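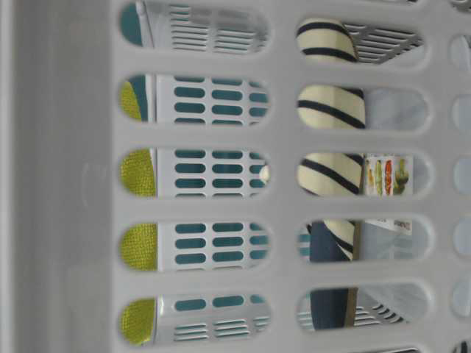

Gray basket, slotted side. Striped roll and yellow-green cloth inside.

Ticket: Cloths snag in basket slots
Area: Laundry room, Drorska building
Opened by: Jiahui Yao
Status: Open, watching

Jiahui, Wednesday morning
Small cloths keep poking out through the slots and catching when I pull one basket out of another. I found 4 with pulled threads this week. Is it the baskets or the way I load them?

Fengying Meng
Great question, I love this kind of thing! Could you try folding before they go in? Fold in half, then half again, and put the rolled edge toward the bottom. 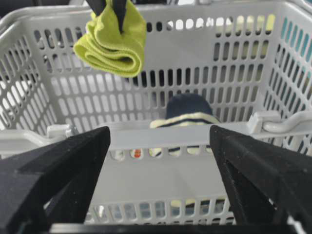 Also lower each one in instead of dropping it. A corner can slip into a slot on the way down, and then the next cloth pushes it farther through.

Jiahui
Tried it with 11 cloths. Only one snagged, and that was one I'd rolled too loosely. Big improvement! Striped ones still stick a bit.

Fengying
So good to hear! Do the striped ones go in on their side or standing up?

Jiahui
Standing, mostly. They tip over when I carry the basket.
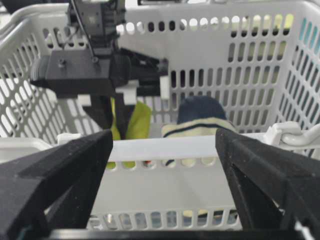
Then I have to reach in and fix them, and that's when a thread gets caught. Should I be lining the bottom?

Fengying
Lay them flat first and skip the liner for now. Also run a finger around the slots, inside and out. Any rough spot will grab a fuzzy cloth, and a nail file takes it right off (my favorite fix ever).

Jiahui
Found one rough slot near a corner and filed it. Laid everything flat, yellow-green one on the bottom. Came out clean three times in a row! 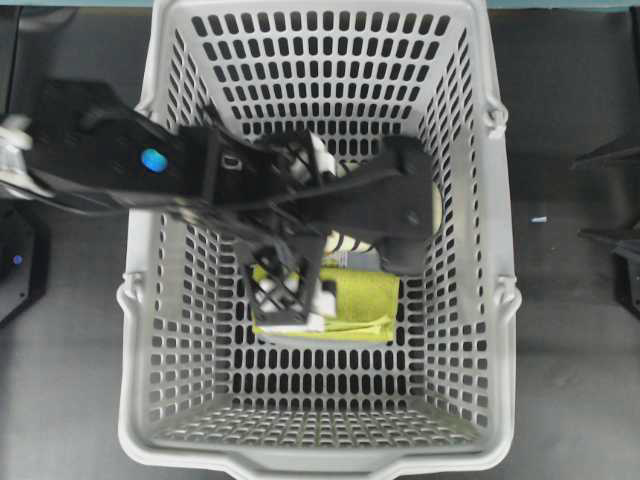
Last changed: Wednesday, 4:10 pm, by Fengying Meng

Wonderful. I'm leaving this open until Shuzhen Tan has tried it with the big load. Shuzhen, please add your snag count here, even if it's zero.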